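黒でも紺でもないTシャツを、どう畳むか

Bravel 暮らし特集/2019-11-21

締切まで時間がないので結論めいたことから書く。濃いグレーのTシャツは、畳むのが難しい。白より難しい。黒よりも難しい。

理由は単純で、折り目が見えにくいくせに、シワだけはよく見えるから。白いTシャツなら、縫い目も袖の付け根も影になって出てくれる。黒はもう、あきらめがつく。その間にあるチャコール、しかもちょっと緑がかったようなやつ。光の当たり方で急に表情が変わって、きれいに畳んだつもりの束が、夕方の部屋ではひどくくたびれて見える。

うちのクローゼットにはその色ばかり溜まっていた。数えた。Tシャツ全部で113枚、うち濃いグレーが70枚。家族の分も合わせてとはいえ、多い。同じ色を買ってしまうのは、たぶん前のを忘れているからで、忘れるのは畳みかたが悪くて奥に潜っているから。そういう話を編集部でしたら、じゃあ特集にしよう、と言われた。言うんじゃなかった。

まず広げる。ここが全部

畳みかたの本はだいたい、広げたあとから始まる。「身頃を平らにして」と一行。その一行がいちばん長い。

洗濯かごから出した綿のTシャツは、まず裏か表かわからない。裾と襟がわからない。片袖が身頃の中に入り込んでいる。濃い色だと余計に。手探りで角を探して、ふたつ見つけて、ひとまず持ち上げる。持ち上げてみたら肩と裾だった、ということが本当によくある。斜めに垂れて、やり直し。

話を聞いたのは、古着と部屋着の店 Wirnton で十五年、毎日服を畳んできた Birger Sundqvist さん。北の訛りの残る日本語で、せっかちで、こちらがメモを取り終わる前に次のシャツに手を伸ばす。

「角をふたつ。ふたつ持ったら、上の辺をまっすぐ。下は見ない。下はあとで来る」

下はあとで来る。これが今回いちばん使えた言葉だった。私はずっと全体を一度に平らにしようとしていた。両手で撫でまわして、こっちを伸ばすとあっちが寄る。そうではなくて、まず一本だけ線を作る。肩でも裾でもいい。その線が張れていれば、残りの布はだいたい従う。従わないときは持つ角を間違えている。

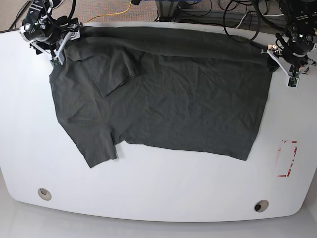
で、線を張るときに引っ張りすぎないこと。綿は伸びる。伸びたまま畳むと、しまっている間に戻ろうとして、折り目のところに変な波が出る。襟ぐりを持って振るのも同じ理由で駄目。「襟を持つ人の服は、襟からさきに死ぬ」と Sundqvist さん。怖い。私はずっと襟を持っていた。

台のこと

床で畳むのをやめた。やめたら早くなった。

ふだん床に座って畳んでいた。テレビの前で。これだと腕の届く範囲が狭くて、身頃の向こう側を直すのにいちいち腰が浮く。台の高さは70センチにした。食卓とほぼ同じ、という人も多いはずで、それなら食卓でいい。食後に拭いて、乾いてから。油染みは濃いグレーにつくと地味に目立つ。ついた直後は見えなくて、洗って乾かしたあとに出てくる。

天板の色は白がいい。これは譲れない。木目の台の上に濃いグレーを置くと、端がどこだか見失う。白の上なら、裾が段になっていても、布が一枚だけ内側に折れ込んでいても、輪郭でわかる。中に影ができていたら、そこに何か挟まっている。袖か、たいていは。指を入れて引き出す。

角の丸い台も案外よかった。尖った角だと布が引っかかる。ニットでやらかした人はわかると思う。

あと照明。真上からだけだとシワが見えない。横からひとつ足すだけで、浅いシワが全部浮いてくる。浮いてくると直したくなって時間がかかるので、急いでいる日はつけない。これは私の逃げ道。

袖をどうするか問題

袖は最初に折る派と最後に折る派がいる。編集部でも割れた。少しもめた。

最初に折ると、身頃の上に袖が乗った状態で形が決まるから、そのあとは長方形を折るだけになる。楽。ただし袖口が四角いまま斜めに乗っていると、上から折り重ねたときにそこだけ厚みが出る。束にすると傾く。傾いた束は引き出しの中で倒れる。

最後に折る派の言い分は、身頃が決まらないうちに袖を触るな、というもの。わかる。わかるけど、最後に折った袖はだいたい飛び出す。

Sundqvist さんは第三の派だった。袖は折らない。身頃を縦に折るときに、勝手についてくるのに任せる。やってみせてくれたのが早すぎて、二回頼んでもう一度やってもらった。布の真ん中を少しつまんで、手前に送る。そのとき袖が中に入る。入らなかったら、そのまま開いて最初から。直さない。

「途中で直すと、直したところがシワになる。開いて、また。そのほうが早い」

早いかなあ、と思いながら家でやった。最初の十枚は早くない。そのあとは早い。
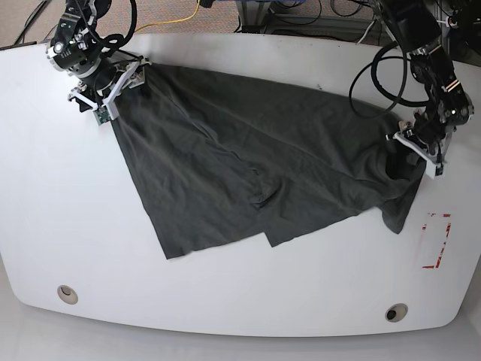

つまむ、という動作

畳むのは手のひらの仕事だと思っていた。撫でて、押さえて、伸ばす。ところが見ていると、うまい人はほとんど撫でない。つまんでいる。

つまむ場所は小さいほどいい。がばっとつかむと、そこから放射状にシワが走る。指先で、布一枚か二枚ぶん。ちいさく山を作って、その山をはさむ。はさんだら持ち上げるのではなく、台の上をすべらせる感じ。布の重さは台に持たせたままにしておく。

難しいのは、何枚つまんだかが自分でもわからないこと。Tシャツは前と後ろで二枚ある。前だけつまんで引くと、前身頃だけがずれて、中で後ろ身頃がよれる。外からは見えない。畳み終わって束にしてから、なんか厚いな、と気づく。指をすり合わせるとわかる。一枚だと指の温度が向こうに抜けるけど、二枚だと間で布どうしがすべる。

薄い生地ほどつまみにくいのもあって、洗いすぎて薄くなった古いTシャツはほんとに逃げる。反対に新品はぱりっとしていて、つまむというより折れる。ちょうどいいのは一年くらい着たもの。
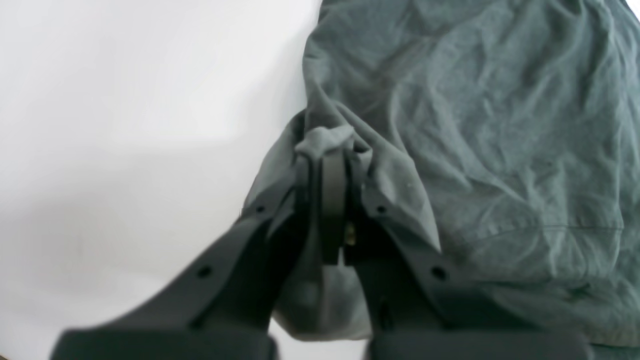
爪で挟まないこと、とも言われた。爪だと布に筋がつく。濃いグレーに筋がつくと白っぽく光って、着ても取れない。指の腹。乾燥する季節は指がすべるので、少しだけ湿らせる。クリームを塗った直後はやらない。やって後悔した。背中のど真ん中にうっすら指の跡。

色あせと折り目の関係

濃いグレーの敵は、日光よりも折り目かもしれない。ずっと同じところで畳んでいると、山になった部分だけがこすれて、そこだけ薄くなる。広げると、胸の下に一本、ぼんやり白い横線。あれは洗濯のせいではなかった。引き出しを開け閉めするたび、隣の服とこすれていた。

対策は、折る位置を毎回ずらす。きっちり三等分にしない。雑でいい、というか雑なほうがいい。几帳面な人の服ほど線が出る、というのは Clirnska の工場で検品をしている方からも聞いた。Clirnska は厚手の綿の部屋着を作っているところで、濃いグレーの返品理由でいちばん多いのが「線がある」だそう。新品の折り線なのに、汚れだと思われる。一度洗えば消えるのに、と残念がっていた。

表と裏も、私は裏返して畳むようになった。6月に衣替えをしたときから続けている。着るときに一手間増える。そのかわり毛玉が減った気がする。気がするだけかもしれない。

引き出しの話、短く

立てて入れる。以上。と言いたいけど、深さが合わないと立たない。

使ったのは Moreira の布の仕切り箱、ひとつ1,470円。正直もっと安いのもある。ただ底に芯が入っていて、服を抜いても隣が倒れてこないのがよかった。最初は2個だけ買って、足りなくて、結局追加した。買い足すと微妙に色が違うのが惜しい。生成りと書いてあるのに片方がやや黄色。

入れる順番は、輪になっているほうを上。端がばらばらしているほうを下。これだけで取り出すときに一枚だけ抜ける。濃いグレーが並ぶとどれがどれだかわからないので、襟の内側に小さく色糸を縫いつけた。部屋用は青、外用は赤。家族には不評。「自分の服くらい見ればわかる」と言われたが、その日のうちに間違えて着ていた。

畳まない服を決める

裏毛の厚いものとフード付きは、畳まなくていいことにした。立たないし、倒れるし、縫い目が太いところで必ず膨らむ。脇や前の切り替えに長いステッチが通っていると、そこが背骨みたいに突っ張って、思った向きに折れてくれない。無理に折ると裾がロールになって手前に膨らんでくる。

Wirnton ではこういうものは平積みにしていて、上に重しがわりの薄い板を載せていた。家では棚の上にふわっと置く。一枚ずつ、裾を向こう側にして。どうしても畳みたい場合は、ステッチの上ではなく横で折る。指一本ぶん外すだけで違う。

それから持ちかた。重い綿は、真ん中をつまんで持ち上げると、つまんだところから細く下に垂れる。その重みで生地が伸びる。干すときも同じ。畳む台までは、面倒でも両腕に載せて運ぶ。

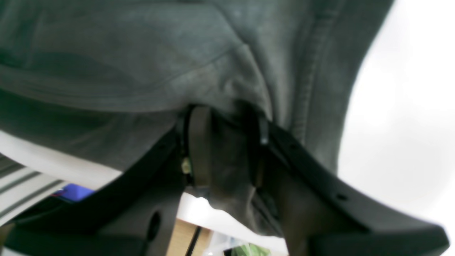 濃いグレーの綿。真ん中に寄せてつままれた布が、細く垂れ下がる。右には縦のステッチ。

手を止めるところ

全部はやらなかった。一日に引き出しひとつ。それ以上やると最後のほうが雑になって、翌日やり直すことになる。私は初日に張り切って三つ空けて、寝る場所がなくなった。

やる時間も決めた。乾いてすぐがいちばん早い。取り込んで椅子の背にかけたまま一晩おくと、椅子の形のシワがつく。これがまた、濃いグレーだとよく見えるんだ。霧吹きをひと吹き、手のひらで軽く押さえて少し待つ。アイロンを出すのは、人に会う日のものだけにした。

手放したのは、首まわりが伸びきったもの、脇が硬くなったもの、あとサイズの合わないもの。切って拭き布にした。綿の濃いグレーは窓拭きにいい。毛羽が少なくて、汚れが目立たないので罪悪感なく使える。使い終わったら捨てる。

Sundqvist さんに最後、家ではどのくらい畳むんですかと聞いたら、家では畳まないと言う。全部ハンガー。店で一日じゅうやっているのだから、まあ、そうなる。帰りぎわに一枚買った。濃いグレー。増えた。

次号は靴下のペアがなくなる件について。情報お待ちしいます。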